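Working group on good practice, home cleaning tasks - minutes, June
Present: B. Pace (chair), Zavside, Olteanu, Biltberg. Talent sent apologies. 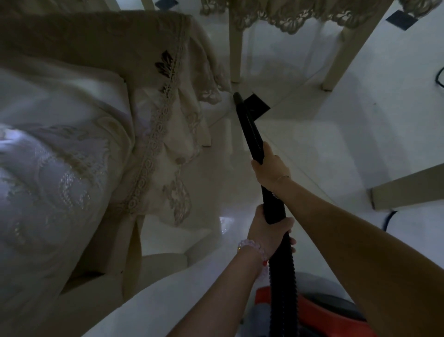 1. Last minutes agreed, one correction (16 homes, not 11).
2. Draft rules for cleaning robots. Olteanu wants hoses and trailing cables treated as seperate hazards. Agreed. Loose covers and lace hems - robot to stop if fabric pulled, no retry without a person. Biltberg unhappy with "no retry", noted.
3. Recordings. Up to 1,000 per home, consent renewed after that. Zavside to check wording.
4. Floor pads under furniture - add to checklist, Benedetta to do.
5. AOB: room booking. Biltberg to sort it before teh next one.

Closed 4.15.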